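Home | Forums | Perception | Grasping | Sign in
2 min read
Print this page | E-mail this thread

Wrist camera pose comes out flipped on toy cones

Theda Ackermann
My pose estimator on Kadus keeps calling a toy ice cream cone right side up when it's tip-up in the gripper. I trained on 2,604 crops and it's still wrong! Is it my symmetry setting?

Omprakash Tyagi
Try more data.

Hongjun Tang
I had this one in April. Check whether your loader spins the crops 180 degrees as augmentation and leaves the label alone — mine did, and 1,590 crops were garbage. Keep the symmetry about the long axis, that part's fine, but never allow the end-to-end flip. I also run a second pass after the fingers close, with the scoop between them and the cone standing clear.

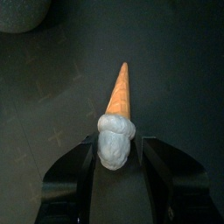
Then compare the two estimates, and if they differ by more than 80 degrees, throw out the first one and replan the place from the second.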